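Spent most of this month on the wrist camera pipeline for the Edley arm. Posting notes as a thread in case somebody else is fighting the same thing. Software only, no hardware changes.

1/ The setup. One small fisheye camera at the wrist, and a planner that used to run blind between grasps. The goal was to let the planner use the wrist view for collision checks while the arm is moving, and not only at the grasp pose.

2/ The first problem was the mask. Fingers take up a big part of the view, and our old code treated them as a fixed shape. One mask image, drawn by hand, loaded at startup. It was fine with the gripper fully open and wrong everywhere else.

3/ When the mask is wrong, finger pixels leak into the depth estimate. The planner then thinks there is an obstacle a few centimeters from the wrist and refuses to move. We had 261 aborted plans in the logs from August. I went through them with Rima Srour and 79 were this exact bug.

4/ The rest were a mix: stale transforms, timeouts, and a few where the planner was right and I was wrong about it.

5/ The fix was to stop loading a mask and start rendering one. We take the joint state of the fingers, project the finger mesh through the fisheye model, and grow the result by a few pixels. It runs on the same clock as the camera driver, so mask and image carry the same timestamp.

6/ Raw view from the wrist, before any masking or undistortion:
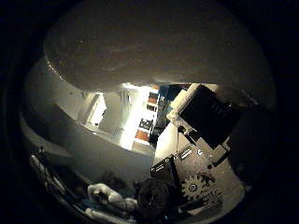
Big pale finger up top, second one sweeping in from the left, room showing through the gap. Toothed gear at lower right.

7/ The useful part for the planner is that gap. It is a lot smaller than you would guess from the field of view on the spec sheet, and the brightest area is right in the middle of it.

8/ Which brings up exposure. Auto exposure was metering on the whole sensor, including the black border and the fingers. So it jumped every time the gripper moved. Now we meter only on unmasked pixels. The rendered mask gets passed back to the driver and used as a weight map.

9/ There is a loop there: mask depends on joint state, exposure depends on mask, and the driver wants its settings two frames early. Hadi Farah suggested using the commanded joint positions for the weight map and the measured ones for the depth mask. That worked. They disagree a little during fast closes, and for metering it doesn't matter.

10/ Calibration next. The old intrinsics came from the Tralico tool, fit with a pinhole model plus distortion terms. Good in the center, bad past the middle of the image circle. We refit with a proper fisheye model using 900 board images. Straight edges near the border now come out straight enough to match against the map.

11/ If you do this, collect boards with the gripper in several poses. Our first set was all open gripper, so the left side had almost no corners and the fit was free to do whatever it liked out there.

12/ Tooling note. I wrote a small replay viewer that shows raw image, mask, and the planner's verdict side by side, stepped by timestamp. It took an afternoon and I should have written it before anything else. Most of the stale transform cases were obvious once you could step through them.

13/ Somebody will ask why not learn the mask with a segmentation net. We tried one. It was good on fingers and it also liked to mask out anything else that was pale and rounded. The mesh knows where the fingers are, so we use the mesh.

14/ Still open: cables. They move, they are not in the mesh, and a thin dark cable in view gives noisy depth. For now we drop thin blobs close to the wrist and log every time it happens. I don't love it – a thin blob could be a real wire on a real table.

15/ Also open: the planner at Hamdan runs an older message format without the mask field. Rima is writing the bridge. Until that lands, the Flirkby branch is the one to use.

16/ Will post the replay viewer once I pull our paths out of the config. Probably later in September.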